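Spent my morning at the Rokov open day watching robots tidy up and I have thoughts. Thread!
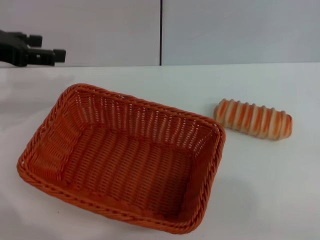 So Rokov builds grippers and the software that runs them, and once a year they open up the old Westerberg building and let regular people wander through. I signed up back in August and then totally forgot until the reminder email showed up with the parking map.

First stop was the bread station. Orange woven basket on a white table, a striped roll next to it, black gripper. The job is to pick up the roll and put it in the basket. Then a person takes it out, sets it down somewhere else, and off it goes again.

I figured I'd give it two minutes. I stayed for 63 tries (there was a tally on a screen by the door, I'm not that patient a counter) and missed the coffee completely.

The thing that got me is how long it hovers. You stand there going "it's right there, buddy, grab it" and it just hangs in the air with its jaw open. Then it commits and you get weirdly excited for it. A kid next to me was yelling "go go go" every single time!

It fumbled some of them. The roll is all ridges, so if the fingers come down at a bad angle it rolls away, and then the arm has to back up and look again. I liked those tries the best. The clean ones are over so fast you barely see what happened.

Somebody asked why bread. The guy running the table said they'd started with blocks and everybody got too good at blocks. Bread is lumpy and it's never lying quite the same way twice. Plus the basket has a thick rim that's easy to bump on the way in, and I watched it get bumped plenty.

Station two was sorting, run by a smaller outfit called Makis. Screws, washers, little plastic caps, all going down a belt. Very fast, very loud, and I'm sorry to say kind of boring after the bread. It never missed while I was there – great for them, less great for the crowd.

They did have a nice setup where you could slow the belt down with a big dial and see each piece get sorted. My advice if you go: wait for the school groups to clear out, because you are not getting near that dial otherwise.

Then the part I'd been waiting for: you get to drive one yourself. The control software is called Nutska and you hold a handle thing, and the arm copies your hand. Everybody gets 7 minutes.

I was so bad at it. You lose all feeling in your fingers, basically, and you have to judge everything by eye. I kept thinking I was over the target and I was way behind it. Dropped a foam cube on the floor twice and knocked over a cup. The woman before me got four cubes stacked and I'm still a little jealous.

Practical stuff, since people are asking: it's free, you do need to register, and the signs said 481 people were booked this year. Wear decent shoes, it's concrete the whole way. Lot C is closest and it fills up early. The gift table only takes cards.

I bought a mug. Next year I'm going straight to the driving station and practicing on the claw machine at the mall first.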